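Sort It Before You Need It: speaker notes
By Ermira Spahić, October 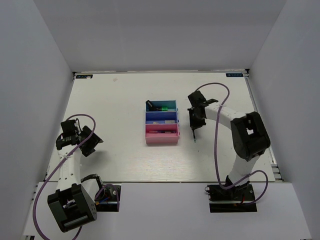 Slide 1: Three trays, three colours - teal, blue and pink.

Start with the button tin. Ask who grew up with one in the house, then wait for the hands. My gran's held everything from coat toggles to foreign coins, and I loved it, but finding a match for a school shirt took all evening!

Move on to colour. When I started mending for neighbours I labelled everything in tiny neat writing and never read a word of it. Then I gave each sort of job its own colour and my hands simply went to the right place. I still get a bit giddy about how well it works (pause, let them laugh).

My own system, slowly, so people can write it down:
Teal - cutting and unpicking.
Blue - thread and needles.
Pink - whatever I'm in the middle of. Pink has to be cleared by bedtime.

Story: Tadeusz Piątek and the 3,000 buttons. He brought them to the Wieczorek mending evening in biscuit tins, and we sorted by size first, which was a mistake. Colour first, then size, then number of holes. It took us about 55 minutes once we'd swapped, and we found a complete set of glass ones he'd thought were lost. Pass the glass ones round now, and remember to get them back.

Questions that always come up: what about people who don't see colours well? Great question, and Damian Kalinowski taught me the answer. He sews a different button on the front of each pouch and sorts by touch.

Finish with five minutes of sorting in pairs. Mixed bags are under the front table. Give the bag with the hooks and eyes to someone patient.

Leave time for swaps - Miłosz has zips.

Contact: Ermira at the Wieczorek mending evening | © Ermira Spahić | Back to top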